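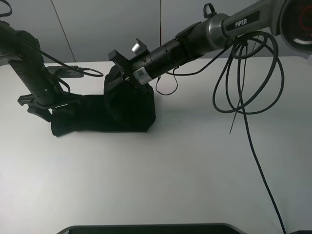

I've been after a black top I could fold up small and shove in a daypack, and the Skeka Varghese is my third go at it. I bought mine from Pisteck for $198, which made me wince a bit, and I've worn it for seven weeks now. My first question with anything black is how it looks after being left in a heap. On a white table, all bunched up, it's very dark and not much to look at! A quick shake and I'm happy to wear it to the shops, though, and that's more than I can say for my old one.

4 min read

Folding is where I've warmed to it. The fabric has enough body to hold a crease, so the sides go in, the bottom comes up, and you end up with something close to a rectangle. It took me two tries to get it tidy (I'm a roller by habit, sorry). 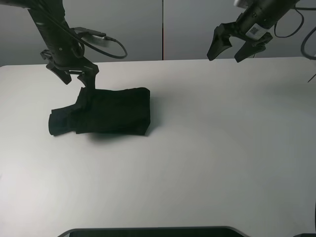
Folded on the white table, with the right-hand side nice and square.

The sleeves are a touch long for me and the collar sits higher than I'd like. Warmth is good, easily enough for a chilly arvo at the footy, but I wouldn't trust it in proper rain.
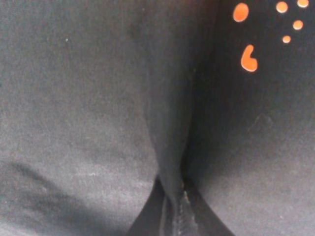
GADGATE, 16/08/2023

Up close the cloth is soft and a bit fuzzy, and in the light it goes much more grey than black. It also shows lint, and I found little pale flecks on mine, so keep a lint roller handy if that sort of thing bugs you. I do love the tiny bright orange dots, the only bit of colour on the whole thing as far as I'm concerned. I've washed it cold and dried it on the line, and the shape has stayed put.
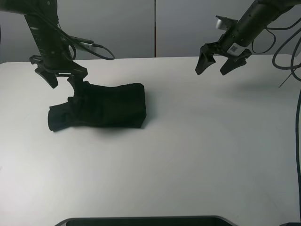

Squared off at one end, still rumpled at the other.

Would I pay full price again? Probably, but I'd wait for the November sales first. I'd give it seven out of ten, and it'd be higher with a shorter sleeve.

Comments

Agree on the sleeves, I had to go down a size and then it was snug across the shoulders.

Does it pill under backpack straps? My last fleecy top was ruined in a month.

No pilling on mine so far, but the dog hair is another matter. Wish they did it in a lighter colour.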